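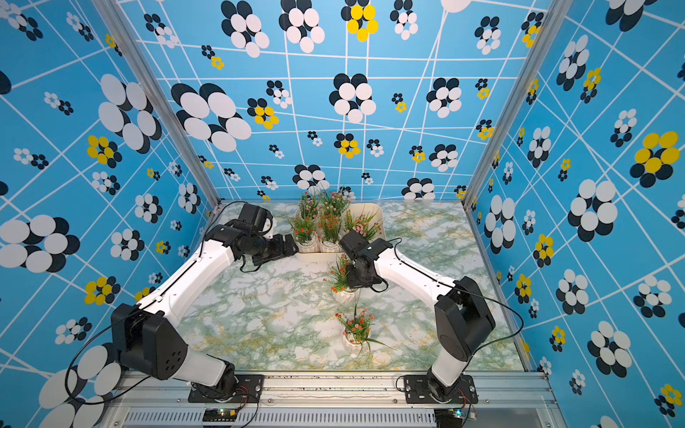
¿Merece la pena pagar un curso de masa madre por internet si ya hago pan en casa los fines de semana?

Depende de lo que te falle. Si se te queda plano o la miga sale gomosa, casi todo lo que te van a contar está gratis en cualquier foro, y este tiene hilos de sobra.

migaprieta escribió:
Abro tema porque llevo una temporada viendo anuncios del curso de Jurnness y ya me tienen frita. Son 375 euros, 30 lecciones en vídeo y acceso a un grupo. Mi pan sale decente, con greña a veces sí y a veces no. ¿Alguien lo ha hecho? Opiniones de gente que haya pagado, por favor, que las de su página ya las he leído y son todas de cinco estrellas.

hornobajo
375 euros son muchos sacos de harina. Yo desconfío de cualquier curso que enseña la miga del alumno "después" y nunca la de "antes". Una hogaza bonita le sale a cualquiera un día bueno.

Tolva_77
Lo hice el otoño pasado. No es una estafa, pero tampoco lo que venden. Las diez primeras lecciones son para quien no ha visto una harina en su vida. Las de fermentación en bloque están bien explicadas, eso lo reconozco. El grupo está muerto: preguntas por la acidez y te contestan a la semana con un enlace a la lección que ya has visto.

migaprieta
Gracias Tolva. ¿Y te mejoró el pan?

Tolva_77
Algo. Pero a la vez me compré un termómetro y dejé de fermentar a ojo, así que no sé a qué apuntarlo.

hornobajo
Pues al termómetro.

centenera
No estoy de acuerdo con tanto palo. Hay quien aprende mejor con un orden y alguien que le diga "ahora esto". Yo perdí dos años leyendo hilos como este donde cada uno jura una cosa distinta: que si refrescar dos veces, que si una, que si agua mineral. Pagué un curso (otro, el de Notura, más barato) y en un mes tenía pan para llevar a casa de mi suegra sin pasar vergüenza.

hornobajo
Dos años haciendo pan y luego un mes de curso, y el mérito se lo lleva el mes. Venga ya.

centenera
Estaba en mi cocina y tú no. Antes no sabía cuándo parar la fermentación y después sí. Llámalo como quieras.

pan_de_ayer
Lo que me escama a mí es la harina. En el curso de Jurnness todas las recetas van con harina Bimton, que vale el triple que la del súper, y hay un enlace con descuento debajo de cada lección. ¿El curso vende pan o vende sacos? He usado las dos en el mismo horno y el mismo día y en mi casa no distinguieron cuál era cuál.

Tolva_77
Confirmo lo de los enlaces. También te meten el banetón, la cuchilla y una caja de fermentación de 40 litros que no me cabe ni en el trastero.

rafe_o_no
Matizo lo de la harina. Con hidrataciones altas la fuerza se nota, y mucho. Si hacéis panes al 65 % da igual una que otra, pero al 80 % con la floja del súper os sale una torta. Otra cosa es que haya que comprar esa marca. La panificable de un molino cualquiera sirve.

pan_de_ayer
Ahí te doy la razón, yo no paso del 70.

migaprieta
Yo tampoco. Mi problema es más bien que en invierno la cocina está a 17 grados y la masa no arranca.

rafe_o_no
Entonces no tires 375 euros. Horno apagado con la luz encendida y un vaso de agua caliente dentro. Mira la masa y no el reloj: cuando haya subido la mitad y tenga burbujas en los bordes, formas. En mi horno eso son seis horas, en el tuyo a saber.

centenera
Ojo con la luz, que en algunos hornos calienta demasiado. En el mío se pasa de 30 grados y la masa se vuelve chicle. Pon un termómetro antes de fiarte.

hornobajo
Por fin algo en lo que coincidimos. ¿Alguien ha probado la calculadora de fermentación de Gill? Sale gratis y por lo que leo clava los tiempos, aunque me creo la mitad.

Tolva_77
La probé dos veces. Una clavó y la otra me dejó una masa pasadísima. No sabe lo activo que está tu fermento.

migaprieta
Bueno, me quedo el dinero de momento. Esta noche refresco, mañana pruebo lo del horno con termómetro y os cuento qué tal la miga.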